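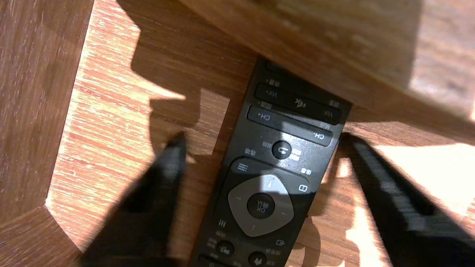
*TV remote, black, with the round OK button in the middle of the pad.*

Marta Tkachuk and I are putting together a page on the furnished rental in Cernport before the next tenant moves in. It covers the small items as well as the furniture, as those are what people write to us about. The full inventory is under number 2238 in the office binder, and the rent and deposit terms are in the same place.

The labels on the remote are partly in Chinese. The volume rocker is marked Vol+ and Vol-, and the channel rocker is marked CH+ and CH-. The small round button with the curved arrow goes back one step. Kaisu Ahonen typed up an English key sheet in October, and it is in the folder by the front door. Please leave it there when you move out. Batteries are up to the tenant.

**Bedroom corner**

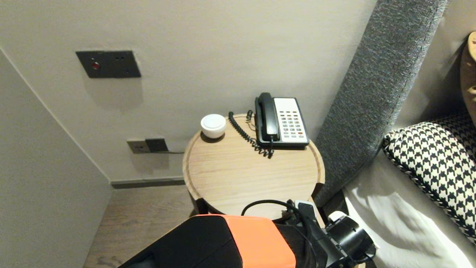 The landline stays with the apartment. Thongchai Noiphan asked whether we could drop it, but the line is included in the building contract and costs nothing extra. Incoming calls are free, and the front desk can be reached on extension 59. The phone has a cord, so it lives on the round side table next to the bed, and the cord is long enough to answer lying down. Tenants who want the table for books can put the phone on the floor, but please don't unplug it. The table was bought from Konstantinidis and the top marks easily, so use a coaster.

Bedding is washed between tenants. A second set is in the hall closet, top shelf.

Questions about anything on this page go to Nektarios Rallis at the office.

Page updated Tuesday, November 26, 2024.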